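Prévention des troubles du dos : conseils pratiques pour l'atelier et les locaux communs

Le service Prévention de Sinent rappelle que les douleurs lombaires concernent l'ensemble des postes, y compris ceux qui ne comportent aucune manutention régulière. Les recommandations ci-après s'appliquent aux ateliers, aux réserves et aux salles de pause.

Soulever et déposer une charge

Avant toute prise, il convient d'évaluer le poids et de dégager le passage. Les pieds sont écartés à la largeur du bassin, les genoux fléchis, la charge tenue près du corps. Toute rotation du buste est à proscrire ; le changement de direction s'effectue par un déplacement des pieds. Au-delà de 30 kg, le recours au chariot ou à un second agent est obligatoire.

Aménager le rangement

Les articles les plus lourds sont placés entre 84 cm et la hauteur des épaules. Les étagères basses reçoivent les objets légers et peu utilisés.

Récupérer pendant la pause

Une assise prolongée sans appui lombaire entretient la fatigue musculaire. Il est recommandé de s'asseoir au fond du siège, les deux pieds au sol, et de se lever toutes les 40 minutes. 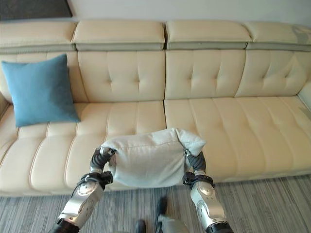
Signaler une gêne

Toute douleur persistante doit être signalée sans délai au responsable d'équipe, puis à Mme Corina Ursu, référente prévention (poste 1204). La fiche de signalement est disponible à l'accueil du bâtiment Costache. Les demandes d'étude de poste sont instruites par Mme Neema Mwakyusa.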